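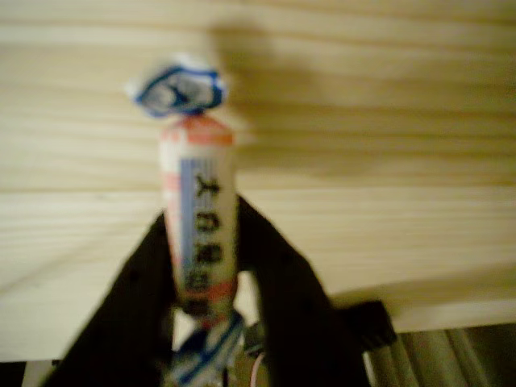

The wrapper should be doing most of the work before anyone tastes the sweet, according to the head of confectionery at Widel, who received us at the company's offices in Jollatitz to discuss its imported range. "People remember the twist at each end and the colours long after they have forgotten the flavour," the buyer said. "With a small sweet, the paper is the greater part of what the customer sees."

Widel began stocking individually wrapped sweets with Japanese lettering in September. The range now runs to 36 lines, sold loose by weight and in bags of 100. Asked whether customers object to lettering they cannot read, the buyer replied that a translated label is fixed to each bag and displayed beside the loose sweets. "The ingredients must be given in full. We do not regard that as a matter of taste."

The twisted wrapper has practical limits. It is not airtight, and the company asks its shops to keep loose stock away from windows and radiators. Deliveries are inspected on arrival at the Tapia warehouse, where any sweet with an open end is withdrawn from sale. Last year the warehouse withdrew 2,653 pieces.
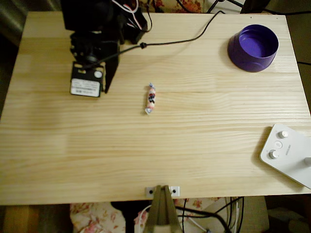 Sondolis, which supplies shops in the same region, takes the view that a twist of paper belongs to the past and that a sealed packet keeps a sweet in better condition. The buyer at Widel accepted the second point. "A sealed packet does keep longer. Our customers buy a small quantity and eat it within the week, and they like to open a sweet by pulling both ends."

The company has no plans to alter the wrapping of its present range. It is considering a mixed bag for smaller shops, to be tried in three branches before any wider sale. Prices for the loose sweets will be reviewed at the same time.

Interview published January 13, 2023.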